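Film Night at Home: Tips for the Room, the Screen and the Snacks

By Ourania Giannakopoulos
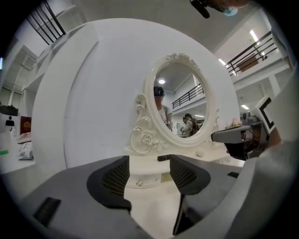

Before the film: light and reflections

Switch the television off and sit where you normally sit. Whatever you can see in the black screen now, you will see again in every night scene. Lamps, windows and mirrors are the usual culprits. Move the lamp first, as it is easier than moving the television. A mirror facing the screen can be turned a little or covered with a pillowcase for the evening.

A small lamp behind the set is easier on the eyes than a pitch-dark room. Put it on the floor or low on a shelf, pointing at the wall. A warm white bulb is fine if that is what you have.

Clean the screen with a dry microfibre cloth and the set turned off. If there are fingerprints, dampen the cloth slightly with plain water. Do not spray anything on the screen, and keep glass cleaner and kitchen roll away from it.

Picture settings

Most sets come out of the box on a bright shop setting. Look for one called Film, Movie or Cinema. It will look yellow and dull for ten minutes and then it will look normal.

Turn off motion smoothing, which goes by a different name on every make. It is what makes a costume drama look like the evening news. Leave it on for football if you like it there.

If you use a projector and have no screen, iron a plain white flat sheet and hang it with a batten through the top hem and another through the bottom. Bulldog clips down the sides take out the last creases. We watched Havlíček this way in April, all of it, and only noticed the sheet when somebody opened the back door.

Sound

Dialogue gets lost more often than it used to. Try these before buying anything:

- Change the sound mode to Speech or Clear Voice.
- Set the output to stereo if you only have the television's own speakers.
- Pull the set forward to the front edge of its stand, so long as the feet are fully supported.
- Draw the curtains and put a rug down. Bare floors and bare glass make voices harsh.

A soundbar should not sit inside a cupboard or behind ornaments. If voices arrive late, look for a setting called lip sync or audio delay and move it one step at a time. Use a close-up of someone talking to judge it.

Snacks that don't drown out the film

Popcorn in a pan: two tablespoons of oil, three kernels, lid on. When all three have popped, add enough kernels to cover the base in a single layer, take the pan off the heat for half a minute, then put it back. Tilt the lid slightly to let the steam out. Salt it while hot, with fine salt.

Serve crisps in bowls and leave the bags in the kitchen. Anything unwrapped beforehand is quieter. For a long, slow film such as Zollutmont, choose soft things – cubes of cheese, grapes, small sandwiches.

Ifeanyi Ekwueme wrote in to suggest muffin tins as trays, with a different snack in each hollow and a space for the glass. It works well for children. Use the deep kind.

Looking after discs

Hold a disc by the edges and wipe from the centre straight out to the rim, never round and round. Lukewarm water with a drop of washing-up liquid shifts sticky marks. Dry it with a soft lint-free cloth.

Store cases upright, like books, away from radiators and out of direct sun. If you have more than a shelf or two, keep a list. Mine is a plain spreadsheet with title, year, shelf and who has borrowed it. Pullus is still out on loan, and so is the second disc of Hamik.

Cracked cases can be replaced cheaply. Slide the paper sleeve out from the top, and check the width of the spine before you order – the slim ones will not take a standard sleeve.

Contact us | © Household pages, all rights reserved | Back to top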